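Julwood Standing Bag - Set-up Guide

Section 4. Hanging the fabric bag

Before you begin, please finish Section 3. The bag should be hung only when the support stands level on the floor and does not rock. If it rocks, go back to step 3.6.

You need:
The fabric bag, part 318
2 metal clips
A soft cloth

4.1 Take the bag out of its wrapping and unfold it fully. Leave it open for one hour, so that the folds from transport become softer. It is normal that the fabric smells a little in the first days.

4.2 Find the side with the open pocket. Decide now on which side you want to reach this pocket, as turning the bag later means to repeat all the steps of this section.

4.3 Fold the upper edge of the fabric over to the outside. The fold must have the same width all the way. Press it flat with your hand - do not use an iron.

4.4 Hold the bag at its place and close the first clip. Pull lightly on the fabric, then close the second clip. You should hear a click from each one.

Caution: Keep your fingers away from the hinge of the clip when it closes. The spring is strong.

4.5 Look at the bag from a few steps away. The seam should run level. If one side is lower, open the clip on this side and lift the fabric a little.

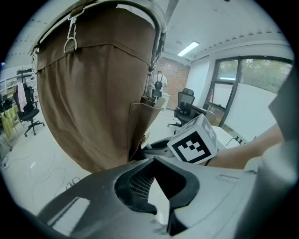
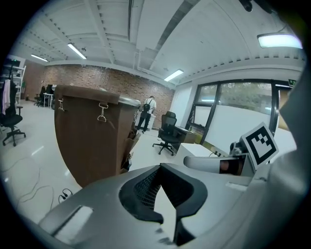
The bag at its place, with the clips at the upper part.

4.6 Put a light thing in the bottom first, for example a folded towel, and wait a few minutes. Then fill the bag slowly and spread the weight to both sides.

Note: The side pocket is for flat and light things such as paper or envelopes. It was not made for bottles or tools. When too much is pushed inside, the pocket opens wide and the bag begins to lean.

4.7 Check the clips again after the first week, and later once a month. A clip that does not close by itself must be replaced. Do not bend it back with pliers.

Caution: Do not move the support when the bag is full. Empty the bag first, then lift the support with both hands.

Cleaning of the fabric is explained in Section 5. For short care, wipe it with the cloth and nearly dry water - that is, wring the cloth out well. Do not use bleach.

Spare clips and bags can be ordered from Julwood, attention of Shireen Mokgethi. Please write the part number on your order.

Guide revised August 25, 2026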